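How to Refinish a Worn Butcher-Block Top With Oil

A butcher-block top that has gone dull can be brought back with sandpaper, oil and patience. The method on this page works for desks, workbenches and side counters with an oil finish or no finish left at all. If your top has a thick plastic-like coat, you will have to strip or sand that off first, and the early steps will take a good deal longer.

Plan on two days of light work spread over most of a week. The sanding is the only hard part. Oiling takes twenty minutes a coat, and the rest is waiting.

What you need

Sandpaper in 80, 120, 180 and 220 grit
A random orbit sander, or a cork sanding block for a small top
Hardwood finishing oil
Two flat brushes with soft bristles
Lint-free rags, cut up before you start
A card scraper
Wood glue and a few clamps, if any joints have opened
Mineral spirits
A dust mask and gloves
A metal can with a lid, half full of water

Step 1: Clear the top and sort your tools

Take everything off the surface and wipe it down with a damp rag. Let it dry overnight. Dirt that gets sanded into the grain is hard to get out again.

Put brushes in one bin and cutting tools in another. Shallow bins with open tops are best, as you can see into them with your gloves on and the oil cans don't tip over. Keep them off the part of the wood you are working on.

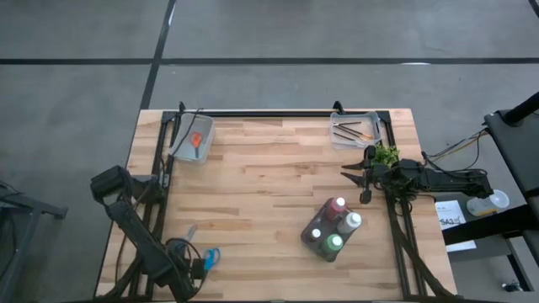

Brushes and scissors in separate clear bins on a butcher-block top.

Step 2: Check the joints

Butcher block is made of strips glued side by side. Run a fingernail across the strips, mostly near the ends, where the wood dries out first. If your nail drops into a gap, work glue into it with a thin piece of card, clamp across the top and leave it for a day. Wipe off the squeeze-out while it is wet.

Gaps wider than a credit card need a sliver of matching wood glued in and trimmed flush. Don't use filler for these. It cracks when the top moves with the seasons, and the oil won't darken it to match.

Step 3: Find out what finish you have

Rub a small spot with mineral spirits. Oil and wax will soften a little and leave some color on the rag. Varnish won't change. A drop of water is the second test. On bare or tired wood it soaks in within a minute or two and leaves a dark spot. On a sealed top it beads and sits there.

Wellington Lopes, who redid the shop counter at Furtado, skipped this test and oiled straight over old varnish. The oil stayed sticky for nine days and he had to wipe it all off with mineral spirits and start over.

Step 4: Sand

Start with 120 grit if the top is only dull. Start with 80 if there are stains, rings or scratches you can feel. Move the sander slowly, about an inch a second, and keep it flat. Tipping it to dig at a stain makes a dish in the wood that shows up as soon as the oil goes on.

Cover the whole top evenly with each grit before you move up. Light pencil lines across the surface help. When the lines are gone, that pass is done. Vacuum between grits, as one loose grain of 80 will leave swirls all through your 180 pass.

Finish by hand with 220, going with the grain. Ease the edges with two or three strokes so they aren't sharp.

Deep scratches are a matter of choice. Removing one fully means lowering the whole area around it, and on a top less than an inch thick I would leave it. Shallow ones mostly come out at 120.

Step 5: Check the surface in low light

Overhead light hides a lot. Turn it off and set a lamp on a chair so the light comes across the wood from the side. Leftover swirls, glue spots and dents will throw small shadows. Mark them with pencil and go back to them.
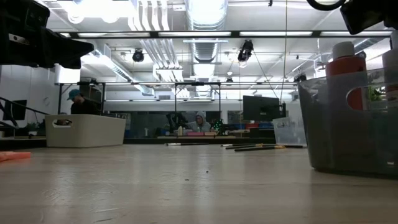 Dents can often be raised with steam. Lay a wet rag over the dent and touch it with a hot iron for a few seconds, then let the wood dry and sand lightly. This works when the fibers are crushed. It does nothing where they are cut. Glue spots come off best with the card scraper, held nearly upright and pushed in short strokes.

Step 6: First coat

Vacuum the top, then wipe it with a rag dampened with mineral spirits and wait until it is dry. Stir the oil. Don't shake it.

Pour a small amount in the middle and spread it with a brush, working along the strips. Don't forget the end grain, which will take two or three times as much. Leave it for 15 minutes. If dry patches show up, add more oil to those. Then wipe off everything that hasn't soaked in. The surface should feel barely oily. Any oil left standing will turn gummy.

I used Filora on this top and Pesik on an earlier one. Filora is thinner and goes further. Pesik gives a slightly warmer color but smells for longer. Either is fine for a desk. For a counter that touches food, read the can and check that it is rated for that once cured.

Step 7: More coats

Let the first coat dry for 24 hours, or 48 in a cold garage in February. Rub it lightly with used 220 paper to knock down raised fibers, wipe off the dust, and oil again the same way. Three coats are enough for a desk. A workbench can stop at two. Daiane Toledo puts five on hers, and it does shed water better than mine.

Oil the underside too, at least once. A top sealed on one face only takes up moisture unevenly and can cup.

Step 8: Clean up safely

Rags soaked in drying oil can heat up and catch fire on their own. Put each one in the water can as soon as you are done with it, and close the lid. Take the can to your local hazardous waste drop-off. Never ball rags up and leave them on the bench or in the trash.

Clean brushes in mineral spirits, then in warm water with dish soap. Shape the bristles and dry them flat.

Care afterward

Keep water off the top for a week. After that, wipe spills when they happen and use a coaster under hot cups. Re-oil once a year, or when a drop of water no longer beads. One thin coat will do, and there is no need to sand unless the surface feels rough.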